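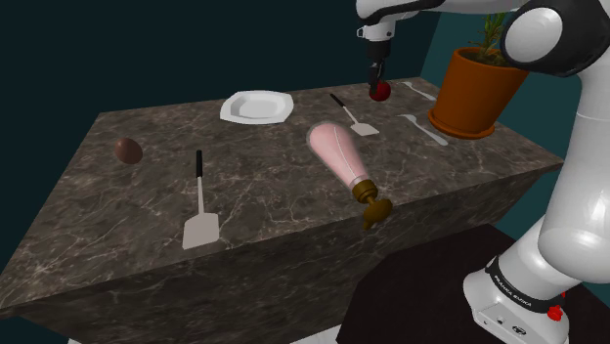 Keep or cut the hesitations in teleoperated demonstrations?

meinrad_e
Good evening to all. My name is Meinrad Eder and I read this forum for a long time, but this is my first thread. Please excuse my English where it is stiff.

I am recording demonstrations in simulation for a simple task: take a piece of fruit from the counter and put it on the plate. The arm is a Franka and I drive it by remote control with a Zandeo hand controller. The counter has other things lying on it which must stay where they are, for example an egg, two spatulas and a piping bag. The layout and the fruit change between recordings.

I have now 70 demonstrations. When I replay them, I see that in many of them I stop before closing the fingers. I am looking at the view from the side, I am not sure about the depth, so I wait, I move a little to the left, I move back, and then I grasp. Sometimes this takes longer than all the rest of the movement. With the apple it is the worst, because it is small.

My question is whether I should cut these pauses out before training, or leave them, or record again. My first policy, trained on everything, goes nicely to the fruit and then stays above it and does nothing. I suppose it has learned from me to hesitate.

drareck
Yes, it learned that from you. If the state looks the same for 50 frames and the action is "don't move" in all of them, then "don't move" is the best answer your network can give. Cut them. I drop every step where the hand moves less than a small threshold and the gripper command doesn't change. Ten lines of script, problem mostly gone.

tilly_k
Careful with that filter. You also need the still frames while the fingers are closing. I threw those out once and got an arm that closed its hand and lifted in the same instant, and left the object on the table every time. Keep a window after each gripper command, whatever the threshold says.

drareck
Fair, I should have said so. I keep 12 steps after any gripper change.

Codunness
I'm going to disagree with the cutting. Small corrections near the object are the most useful part of a demonstration. A policy trained only on smooth, clean approaches has never seen itself slightly off to one side, so when it gets there it has no idea what to do. What Meinrad calls "a little to the left and back" is a recovery. Leave it in.

Pure standing still is another matter, I'd cut that too.

meinrad_e
Thank you, this distinction is helpful to me. But I fear that my corrections are often not real corrections. I move to the left because I can not see well, and then I move back to the same place where I was before. The hand was in the right position from the beginning. So the policy would learn a movement which had no reason in the scene, only in my head.

drareck
Exactly my point.

Codunness
Then the trouble is what you're looking at when you drive. Which cameras do you have open? And which ones does the policy get?

meinrad_e
I drive with the side view only. The policy receives the side view and the one on the wrist. The wrist view is recorded, but I did not have it on my screen. I see now that this is maybe not clever. This one is from a recording with the tomato:

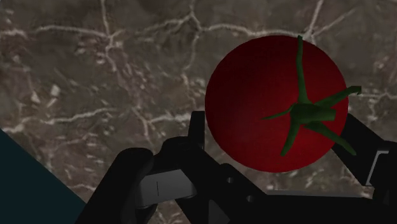
I have tried it this afternoon with both views open, the wrist one large and the side one small in the corner. For the first few attempts I was worse, because left and right did not agree with my hand and I steered the wrong way. After that it became easy. I close the fingers much earlier now, and the little dance before the grasp is almost gone. The lifting I still do by the side view, as from the wrist I find it difficult to judge how high I am over the counter.

tilly_k
The left/right thing goes away if you map the controller to the hand's own axes when the wrist view is your main one. I have it on a button. Base axes for the long move, hand axes for the last bit.

Eberhard
Old grump here. I would delete the lot and start again. The first recordings of any operator are rubbish, mine included. You were learning the controller, and you can't filter that out afterwards. With a sim you don't even have to reset the counter by hand, so what does it cost you? An evening or two.

Codunness
That's a bit harsh. The early ones still have good approaches in them.

Eberhard
They have approaches in a different style from the late ones. Mix two styles and the network averages them. I've watched an arm go neatly down the middle between two ways of reaching, straight into the handle of something.

tilly_k
Depends on the policy though. Averaging is a problem with plain regression. With a diffusion head or similar it copes better with two styles. Meinrad, what are you training?

meinrad_e
It is plain regression with short action chunks, nothing modern. I wanted to understand the simple version first.

To answer Eberhard: I have looked through all recordings again and I think he is right for the first part of them, and too strict for the rest. I will discard the first 30, where I can really see that I am fighting with the controller. In one of them I pushed the large spatula with the fingers and still marked the recording as a success, because the fruit was on the plate at the end. I am a little ashamed of this one.

drareck
Good catch. Check your success flag. If it only tests "fruit on plate" it'll wave through any amount of mess on the way. I'd add a limit on how far the other objects are allowed to move.

Codunness
And keep a note of the discarded ones, don't delete them. You'll want them for comparison.

meinrad_e
They are moved to another folder. My plan is now as follows: new recordings with the wrist view large, button for the axes as tilly_k describes it, standing still removed except after a gripper command, corrections left in. For the corrections I follow Codunness, at least until I see the result.

One more question, if I may. How long do you wait after opening the fingers over the plate, before you move away? I wait now about 2 seconds, from politeness to the fruit.

drareck
Way less. Open, wait until it has settled, go straight up. But do go straight up. Going sideways while the fingers are still around it will drag it off the plate.

Eberhard
Half a second. And do it the same way every time, that matters more than the number.

meinrad_e
Thank you. I will write again when the second policy is trained, hopefully still in April.

tilly_k
Post the failures as well please, not only the good rollouts.

Back to top | Contact the moderators | Posts remain the copyright of their authors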